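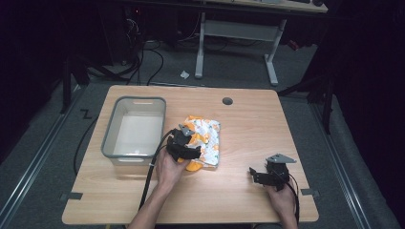 I've had the Cledetti hand gripper kit since December and a few people have asked whether it's worth buying. Short version: yes, if you need two hands' worth of data and can put up with cables.

The kit is a pair of handheld grippers, a controller box and the recording software. It was 3619 dollars with shipping. The Prundard set I looked at first was 400 less, but the lead time was 11 weeks and I didn't want to wait.

Setup

Viola Melis helped me put it together on a Wednesday afternoon. The grippers come assembled. Most of our time went to the software, which refused to see the left hand until we updated the controller. The manual covers this on the last page.

In use

The jobs I care about are simple ones, mainly picking up packaging and putting it in a bin. Chip bags are harder than boxes. If you squeeze in the middle the bag slides away from you, so I go for an edge or pin it with one hand first. You get used to the cables, but I still catch one on the table now and then.

The pads are flat and black, and they pick up dust and lint. I wipe them with a damp cloth before I record. They also scuff, and Cledetti sells spares in packs of 2.
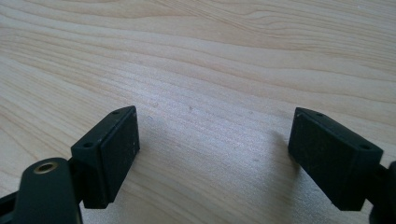
What I'd change

I'd like a wireless version. I'd also like softer pads for thin plastic. Jean Ritchie uses the Dalgleish ones on hers and says they fit after some filing, so I may order a set.

Support has been fine. I wrote to them twice and got a real reply the next day both times. The Gindon carrying case is sold separately and I skipped it.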